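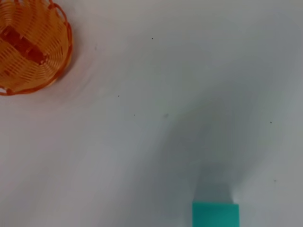 Cesta naranja, bloque verde y una sombra de por medio, en el banco de pruebas de Plasholm.

El brazo de Baso llevaba 500 ciclos sin un fallo cuando empezó a desconfiar de su propia sombra. Bajaba hacia el bloque, veía oscurecerse la mesa, deducía un obstáculo y se paraba en seco – con la dignidad de quien ha evitado una catástrofe. Veinte paradas de emergencia en una mañana de abril.

En Unlow revisaron primero los cables, luego la pinza y por último el orgullo. La culpa era de un umbral de brillo ajustado con las persianas bajadas. Alguien las subió.

El parche ocupa una línea. El informe de seguridad, 60 páginas, y dedica un capítulo entero a las persianas, que desde entonces tienen su propio procedimiento de apertura.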